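June
By Fatima Gumede

Torko Match Ball, Size 5

Thermally bonded ball for league and cup football on grass or artificial turf. Outer shell in textured polyurethane, butyl bladder, 2 mm foam backing. Supplied deflated with two spare valves. Inflate to the pressure printed beside the valve and recheck before kickoff.

Sold singly or in a net of 8. The Obura training version has the same bladder and a stitched cover.
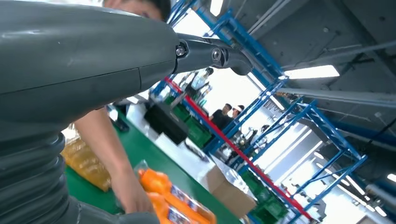

Nets ship from the Esell warehouse within two working days.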